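Trostwood

A small dataset and a set of scripts for finding out what household trash is made of, one kitchen bin at a time.

Version 4, 20 Feb 2021
Maintained by Martim Vilela

What is in it

Trostwood is a waste diary you can do math on! Each row is one thing somebody threw away at home: what it was, what it was made of, what it weighed, and which bin it went into. There are 1000 rows from 86 households, split between two towns, Jelura and Witivitz. I started it to settle an argument about coffee grounds and then got completely carried away.

The towns make a great pair. Jelura collects food scraps at the curb and Witivitz doesn't, so the same potato peel can end up in two very different places. If you like messy everyday data, I think you'll have fun with this one.

Files

items.csv – one row per discarded item
homes.csv – one row per household (town, number of people, garden yes/no)
materials.csv – the 102 material codes and their plain names
oei/ – the cleanup scripts, see further down

Columns in items.csv

home_id: matches homes.csv
day: day of the diary, starting at 1
item: free text, in the words of the person who wrote it
material: code from materials.csv
grams: kitchen scale weight, whole grams
bin: food, paper, mixed, glass or other
rinsed: yes, no or blank
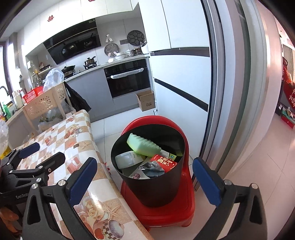
How items were recorded

People weighed things just before throwing them out and wrote them down on a paper sheet, which I typed up later. Anything under two grams was written as 1. Tea bags were weighed as they came out of the cup, water and all, so please don't treat them as dry weight. Packages made of several parts get one row per part if the person took them apart, and a single row with the code MIX if they didn't.

Plastic bottles deserve a special mention. Caps have their own code (PCAP) because so many homes sort them separately, and I love how clearly that shows up in the Witivitz rows. A bottle with the cap still on is coded PBOT, with "cap on" in the item text.
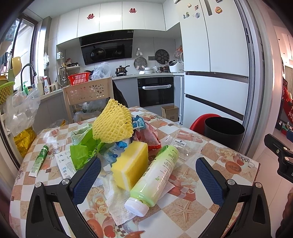

A pale green bottle with a white cap, next to a yellow sponge.

Sponges were the hardest thing to code. Some people called them plastic, some called them cloth, and one household wrote "sadness". All of them are now SPNG, whatever the layers are made of. Fruit netting went through the same thing: foam sleeves are FOAM and string nets are NETP, and the old code NET is gone as of this version.
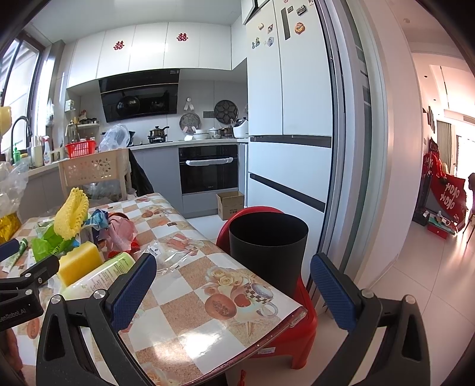

The Oei scripts do the recoding for you. Run oei/clean.py first, then oei/totals.py, which gives grams per person per day for each material. Both need Python 3 and nothing else. If you have files saved from version 3, run oei/upgrade.py on them before anything – it changes the old codes and leaves your own columns alone.

Known problems

Home 17 used a scale that was stuck in ounces for the first week. The values are converted, but they look lumpy.
The diaries were all kept in October, so there's a lot of squash and hardly any watermelon.
Blank in the rinsed column means the person didn't say. Please don't read it as no.
Glass is undercounted in Jelura, where many people return bottles to the store.

Using it

Free for any use, including teaching. A mention of Trostwood is welcome. Charts are even more welcome, especially odd ones! If you find a wrong code, send me the home_id, the day and the item text, and I'll fix it in the next version.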